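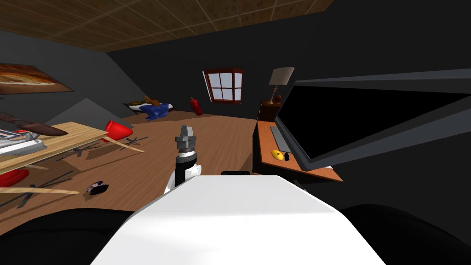 Moin zusammen, ich such jetzt seit Wochen und werd aus den Werbetexten nicht schlau. Frage ist einfach: kann eine Maschine inzwischen ein Zimmer aufräumen? Also richtig, nicht saugen. Saugroboter hab ich (Gela, das kleine Modell), der macht seine Bahnen und fertig, aber nur wenn der Boden frei ist. Und genau da liegt das Problem. Bei einem Dachzimmer wie in der Simulation oben, Laminat, schräge Wand, Bretter und dünne Stangen kreuz und quer am Boden, da fährt der Gela keine zwei Meter. Bei uns siehts oben ganz ähnlich aus, nur mit Lego dazu. Ich räum also erst 14 Minuten auf, damit der Roboter 4 Minuten saugen kann. Gibts was mit Arm, das man als Privatmensch kaufen kann und das Sachen aufhebt und irgendwohin legt? Budget wär da, aber keine Mondpreise. Und bitte keine Links auf Videos, die kenn ich alle.

Gefragt am 19/04/2022 von dachkammer_nord

Seite drucken | Per E-Mail versenden

Antwort 1

Nein. Kauf ne Kiste, alles rein, Deckel drauf, Gela laufen lassen. Kostet 14 Euro.

Antwort 2

Kurz gesagt: teilweise, aber nicht so wie du willst. Bin beruflich in einer Werkstatt, wir hatten einen Arm von Uter zum Teilesortieren auf Probe. Feste Unterlage, gutes Licht, immer die selben Teile, dann geht das. Lief bei uns ganz ordentlich, 437 Griffe am Stück ohne Aussetzer laut Protokoll. Dann hat jemand die Kiste eine Handbreit verschoben und Feierabend. Musste neu eingelernt werden.

Jetzt zu Hause. Dünne Stangen auf dem Boden sind so ziemlich das Gemeinste was du einem Greifer hinlegen kannst. Liegen übereinander, er will eine und hat drei, oder keine. Lange Bretter auch blöd, weil der Schwerpunkt weit weg ist vom Griff, das kippt und haut dir beim Drehen die Lampe vom Schrank. Dunkle Sachen in ner dunklen Ecke findet die Kamera schlecht. Einzelner Schuh, Kuscheltier, Becher: das klappt schon eher. Bettdecke zusammenlegen vergiss es. Auf die Seite ziehen vielleicht.

Und das Aufheben ist nur die halbe Miete. Wo soll der Kram denn hin? Das muss man dem Ding für jedes Teil sagen. Woher soll es wissen ob das Brett Müll ist oder dein angefangenes Regal. Bei meiner Frau und mir klappt das ja auch nicht.

Simulation ist übrigens nochmal was anderes. Da wird geübt, weil nichts kaputtgeht. Was da klappt muss im echten Zimmer noch lange nicht gehen, Reibung, Licht, Teppichkante usw. Würd ich mich beim Kauf nicht drauf verlassen.

Zum Kaufen: mir ist nichts bekannt was fertig ist. Stinder hat einen Bausatz, Arm auf Rollen, den muss man aber selber programieren und der hebt fast nichts. Zum Basteln nett, zum Aufräumen nicht. Ich würd warten.

Seite drucken | Per E-Mail versenden

Antwort 3

Siriwan soll im Mai was vorstellen, hab ich im Newsletter gelesen, Vorbestellung 218 Euro Anzahlung. Ob das was taugt keine Ahnung, stand nur drin "hilft beim Ordnung halten", kann alles heißen. Ich zahl da nix an bevor das nicht einer zu Hause stehen hat.

Was bei uns hilft: Bretter und Stangen an die Wand stellen, alles was lang ist hochkant in die Ecke. Den Kleinkram auf den Tisch. Dann kommt der Sauger wenigstens durch, unterm Bett muss ich trotzdem selber ran. Kabel vom Schreibtisch hochbinden nicht vergesen, meiner hat sich da schon mal festgefressen.

Nachtrag vom Fragesteller: Danke euch, vor allem für die lange Antwort. Also Kiste und warten. Falls jemand den Stinder Bausatz abzugeben hat, gern melden, zum Spielen würd ich den nehmen.

Seite drucken | Per E-Mail versenden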